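The night shift at Restport paid by the episode. I wore the headset and held the two grips, and 53 miles away in Primberg the arms did what my hands did.

The job was laundry. They wanted 1000 good ones by December, and a good one had no drops and no long waits. Episode 2211 on the house counter was mine. My last 5 had been thrown out for hesitating.

I had washed my father's shirts like this, the year he stopped getting up. I knew how to go slowly. The machine was learning that from me too, and Altia didn't want it.

I opened both hands and brought them down to the handles.

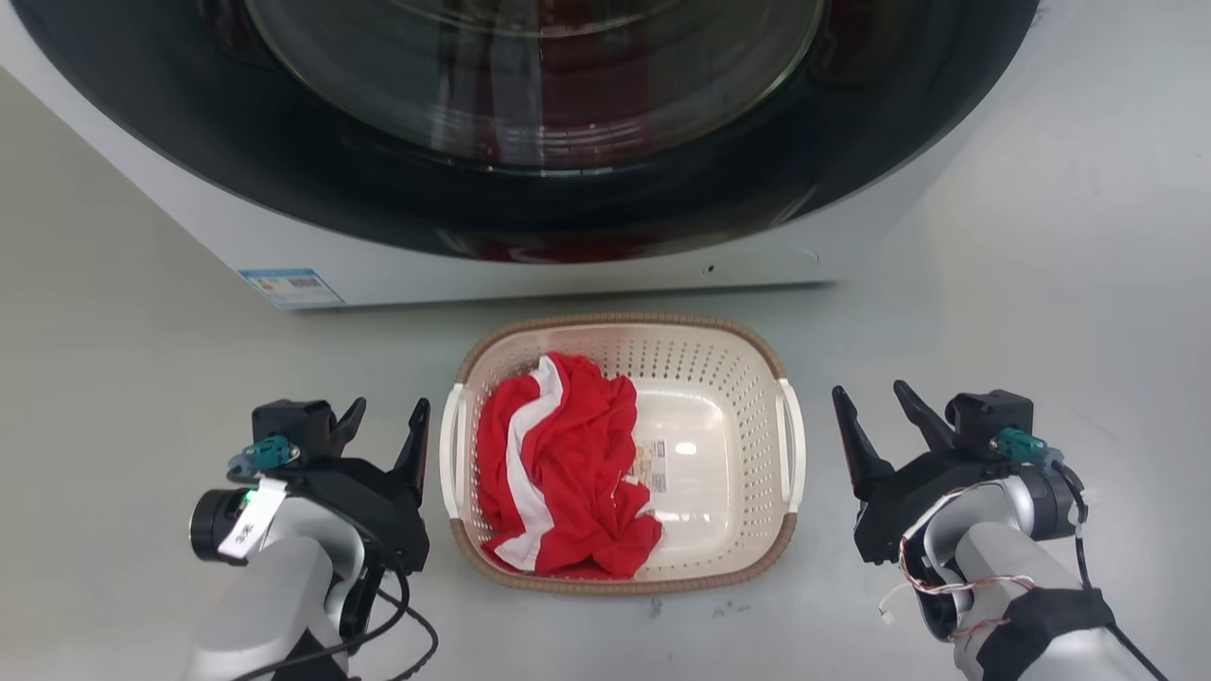 *Episode 2211, before the lift.*

I waited anyway. The red shirt lay bunched in the basket with its white stripe showing. Then I closed my fingers, left and right together, and felt nothing, as always, and lifted.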